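Home | Program | Speakers | Slides | Contact

Open day at Flondon – speaker notes
Noura Khoury, Wednesday session

Slide 4. Start with the visit. We went in October, a group of nine, and Veronika Csonka met us at the door. The morning was all simulation. Say that early, people in the back always ask.

The arm on the pedestal is the one we talk about today. The yellow robot on the black box gets its own slide later, so don't get pulled into it now. 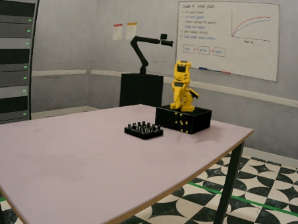

Karim Chamoun ran the demo after lunch. He let visitors pick the starting pose, and each run took up to 7 minutes. Pause here for questions on timing.

Slide 5. Cost. The Zekus license covers 400 runs a month – check with Chunhua Liang if that has changed. Skip the pricing table if we are behind.

Slide 6. What we would ask on a second visit. Hand over to Paraskevi.

Contact the program office | Copyright Plummont | Back to top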